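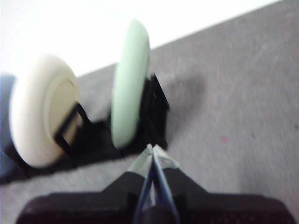

Dia aberto na Ametepe: o braço e a loiça

Em julho a Ametepe abriu a oficina de Kirnodmont durante uma tarde. Passaram pela sala 439 visitantes, em grupos pequenos, e cada demonstração durou 8 minutos. A tarefa era de cozinha: pratos, um escorredor preto e uma maçã. Na abertura desta página, a pinça está junto ao escorredor, com as pontas dos dedos quase a tocar-se.

Os pratos ficam de pé, encostados às divisórias. Na fotografia seguinte estão três no escorredor: azul-claro, creme e verde-menta. Os dedos da pinça estão abertos e a maçã aparece entre eles.
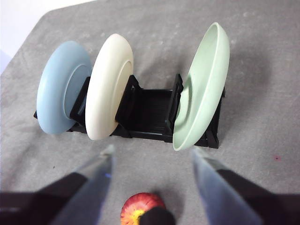

Ayuba Aryee perguntou se o programa aguentava uma troca de pratos a meio da tarefa. A resposta da equipa foi que sim, desde que o diâmetro fosse parecido. Para pratos de sobremesa é preciso carregar outra configuração.

O programa chama-se Stekska e corre num computador debaixo da bancada. Do lado do público ficou um ecrã com as imagens das câmaras. As perguntas mais repetidas foram sobre a força dos dedos e sobre o preço. A segunda ficou sem resposta.

A seguir, a maçã segura pela pinça, à direita do prato azul, que está pousado na mesa. Os pratos creme e verde estão no escorredor.

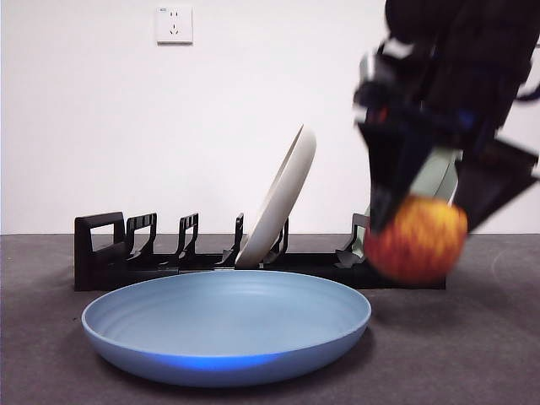

Afia Acheampong

Fiquei para a última sessão, às 17h, com um grupo de 29 pessoas. Pude ficar perto da bancada e seguir as imagens da câmara do punho, onde a fruta ocupa boa parte do ecrã.

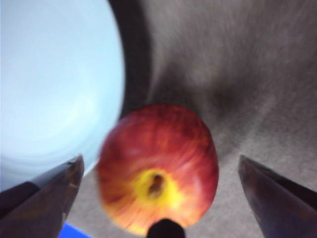
A maçã entre os dois dedos, ainda por agarrar. Oficina da Ametepe, Kirnodmont.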